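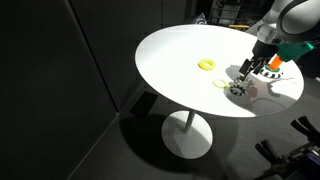

Rings on the round white table
How to record the inscriptions in a family burial plot

Before you clean, move or repair anything at a family grave, write down what the stones say. The letters on soft stone become weaker with each winter, and a good record is useful also for cousins who live far away.

Go early in the morning or late in the afternoon, when the sun is low and comes from the side. Bring a notebook, two pencils, a soft brush, a bottle of plain water and a small mirror. Do not bring wire brushes, bleach or chalk.
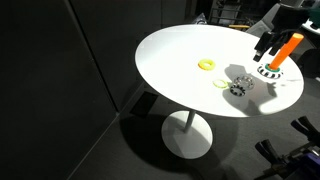
Wainwright Family History Society - Graves and Records Group

Start with a simple plan of the plot. Draw the path first, then give every stone a number, also the broken ones. In our Trorkeck survey we have now over 3000 inscriptions, and the plan is what we open most often.

Copy each inscription line by line, exactly as it is cut. Keep the old spelling and the mistakes. If a letter is not readable, put a question mark in square brackets - please do not guess from the parish register. At stone 839 I read the age as 47 for a long time, until Nobuhle Naidoo held her mirror beside it and we saw only a 7.

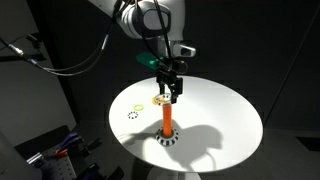 When the text is copied, look at the back and the sides too. The name of the mason is often near the ground, under the grass. Press the grass down with your hand and leave the roots alone.

Photograph each stone two times, once from the front and once with light from the mirror.

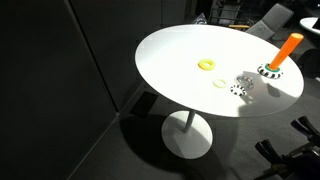
At home, type your notes the same evening, while you still remember the difficult words. Use one page for each stone, with its number at the top, and keep the pencil notes in a dry folder.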